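Riltthorpe kitchen corner, the gallery

Moved things round again in June so most of the old pics are out of date. New ones going up as I get to them, no particular order. Tolera picked the wall colors, blame or thank him. Table is the Gidum one, oiled twice, still needs a third coat. Total spend so far 700, dont ask about the tiles. More from Timothée when he finds his charger. Comments are open agian, be nice. 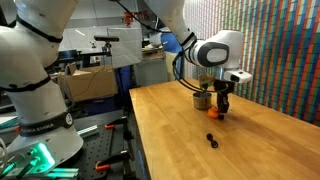 Butcher-block table, metal cup, striped wall behind. Cardboard box, flaps open.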